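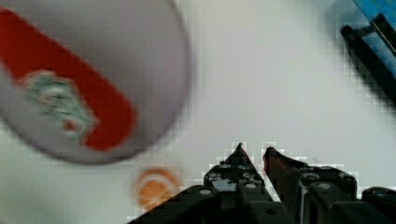
September, late afternoon, Sandau room

Spent most of the day on the kitchen table set, which I've been promising to sort out ever since we moved the shelves over from Allora. It took longer than I thought (it always does), but I'm fond of this job and didn't hurry it.

Started with the play food. The Clilel box had got into a sad state, with the fruit all mixed up with pegs and bits of string, so I tipped everything out and picked through it. The strawberries are holding up beautifully, both the small one and the larger one, and the leaves are still on. The banana I like best of all, with its peel lying open like that. I'd keep it in every layout if it were up to me.

Then the dishes. I went for soft colors again and let the ketchup be the loud thing on the table. I know some of you would sooner have it standing next to the plate, but I tried it lying down on the plate and I think it looks like somebody is halfway through lunch, which is the feeling I was after.
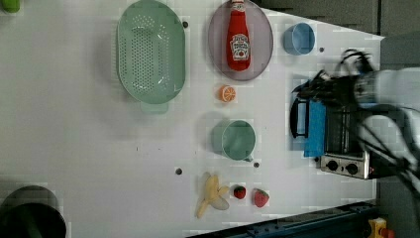

Kitchen table set: colander, plate with the ketchup, blue bowl, green cup, fruit toward the front.

Notes for whoever lays it out next. Put the colander down first, it takes up more room than you'd expect and everything else has to fit in beside it. The bowl goes next to the plate. Keep the two strawberries near the banana, and please leave a bit of white table between things, it gets so crowded otherwise! Allow up to 30 minutes the first time, and less once you know where it all lives.

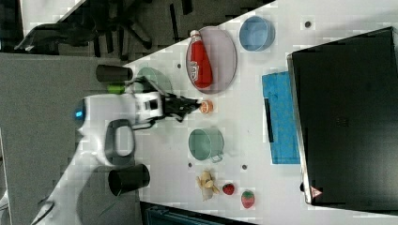 I'm still in two minds about the cloth. The bright blue is cheerful and I do like having something folded and flat next to all the round shapes, but next to the paler dishes it rather takes over. There's a gray one in the Pattinasarany drawer that I want to try, if it hasn't been borrowed again.

To do: wash the fruit in warm soapy water, find a lid for the Clilel box, write new labels for shelves 3 and 4 (the old ones have faded to nothing). I'll be in tomorrow from 2 and can do the labels then, if the good marker turns up.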